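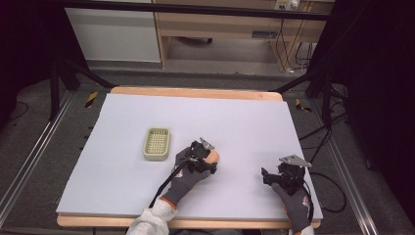

Visitors from the Pomitz office asked us in August why the small baskets are still sorted at a table, when the boxes could go straight to the shelf. We have discussed this question in the team, and the answer is part of this report.

Progress report to the Orlandini fund, January 2021
Project: Small Goods Sorting, Adberg site

In this period we sorted 465 baskets, more than planned. The work is done over a pale foam board which covers most of the table. Small round things roll less on it than on the wood, and the smooth surface is quick to wipe. We work with one basket at a time. The type with square holes in the bottom stays our standard, as dust falls through and the contents can be checked from below.

We tested 19 kinds of small goods. Rounded and glossy pieces remain the slowest – they must be set down from a low height, or they jump over the rim. For this we now allow 30 seconds per piece.

Spending: the boards from Endorach were cheaper than in our budget. We would like to use the difference for 40 new baskets of the same type, and we ask for your agreement to this change.

Still open: the carpet under the table makes it hard to find dropped pieces. We are asking for prices for a lighter floor mat.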